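**Waiting period after a parole denial, and whether a letter of support may still be filed**

Posted by Lempi Koskela

My brother is held at the Halliday facility. In August he received a written denial stating that he had not finished a required class. The letter does not give a date for his next hearing. May the family request a review, and is there a deadline?

**Nidia Londoño**

The denial letter should be read together with the notice of rights that is mailed with it. At Halliday, a request for review must reach the board within 30 days of the date printed on the letter. The date of delivery does not count.

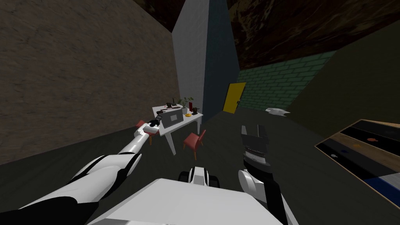

*Image credit: Fletcher Grimshaw / Brarville Legal Help Forum*

The request should state one of the following grounds:

- The board relied on a record that contains an error.
- The board did not follow its own hearing rules.
- New information was not available at the hearing.

Disagreement with the outcome is not a ground for review. Letters of support may be filed at any time and are kept in the case file.
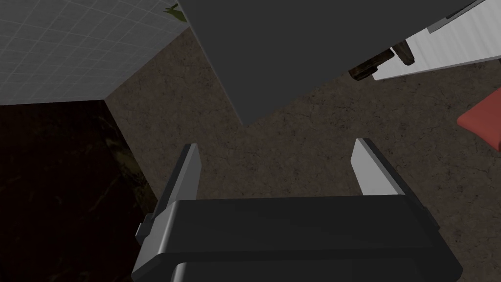 ### Further replies

**Keegan Pomare**

I believe it is always one year before the next hearing. He should ask his counselor.

**Rochelle Kasprzak**

The preceding reply is not correct for every case. The board sets the interval, and it may be up to 28 months. Form 112 is used to ask for the hearing date in writing. Please include his full name and inmate number on both pages. Proof that he has enrolled in the class may be attached.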